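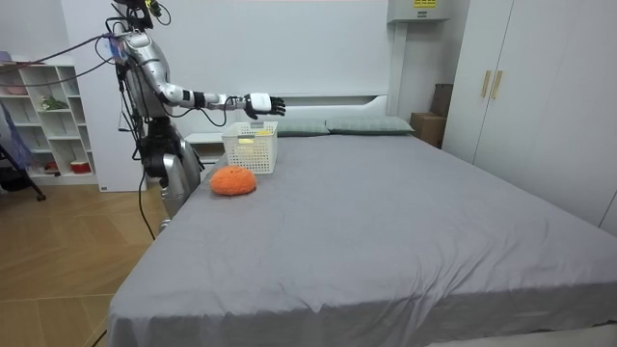
My neighbour Aoife Moriarty asked me last week when she can finally buy a machine that tidies the bedrooms. She has three boys, so I understand the question. I told her not yet, and then I felt I should explain it better, so I am writing it down.

I worked 18 years in the laundry of a hotel in Cedley. We had good machines there. The big ironer could take 600 sheets in a shift and it never complained. But a person had to put every sheet in, and a person had to find the sock which was hiding inside the pillowcase.

At home it is harder, I think. Take only one small job: pick up the things lying on the bed and put them in a basket. A soft toy changes its shape when you squeeze it. The mattress gives way under the hand. The basket is light and moves if you touch its side. My granddaughter is 5 and she does this without thinking, when she wants to.

A robot with two arms and real fingers can try it now, and this already surprises me. Ten years ago I would have laughed. Still, I would like to see it done in a room where the toys are under the blanket and the cat is asleep on top of them.

Costel Ciobanu, my old shift leader, believes we will have them in the hotels first. Maybe he is right - the rooms are all the same there. For Aoife's house I would wait. She has bought a bigger basket.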